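How to show a machine a household chore (and find out if it's ready)

Folding is hard for machines, and soft things are harder still! At Naketti we start every chore with a person holding the grippers, one in each hand.

1. Clear the table and pick one chore. Tidying a bag is a lovely first choice. 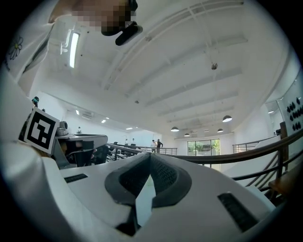 2. Do the chore slowly, 40 times, changing the starting position each time.

3. Keep both jaws in view and try not to rush the grip. 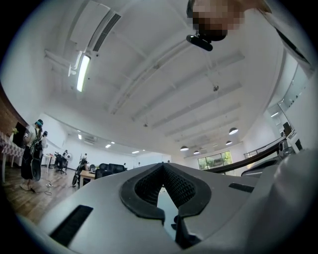
Gripper held up, jaws towards the ceiling

4. Train overnight, then let the machine have 11 goes. Our Brundik arm managed 2, and we cheered!

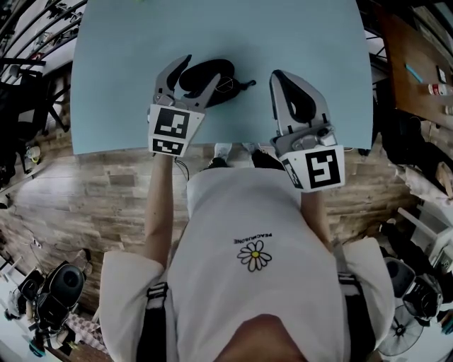

Two grippers and a soft black object on the blue table

Next up in June: socks.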